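From: Analyn Belmonte
To: Breneleck Allotments list
Subject: Re: [breneleck] Seed swap, tea and the hall

Jitendra Nishad wrote:
> Hall is ours from 2 on the Friday, same as last September. Can
> someone say what's happening with tea? Also I still have no idea
> who is bringing beans, and I've got far too many squash seeds.
> Plot 19 has asked if they can bring cuttings as well as seed.

Hi Jitendra and all,

Yes to cuttings, please! Last year's gooseberries went in ten minutes and I never got near them. Just label them — I've still got something by my shed that might be a blackcurrant and might be a weed.

Beans are me. I've saved loads of the climbing ones (the purple sort I got from Zakaria Nurseries before they moved) and I'll put them up in little envelopes over the weekend. The broad beans got blackfly so badly that I didn't keep any, so if anyone has some to spare I'd love a handful. Happy to take squash off you too, but only if they're the small ones, I can't eat another monster.

Tea I can do as well. The urn's at mine and I've descaled it. 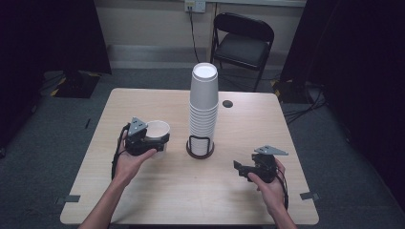 I'll bring milk and a big tin of flapjacks, and if somebody could manage something without oats that would be lovely. The hall kitchen is locked until 6 so we'll have to fill the urn from the outside tap.

One more thing, the Banus Lane gate code has changed. Ring me if you haven't got it, I don't want to put it on the list.

See you there,
Analyn
(plot 6)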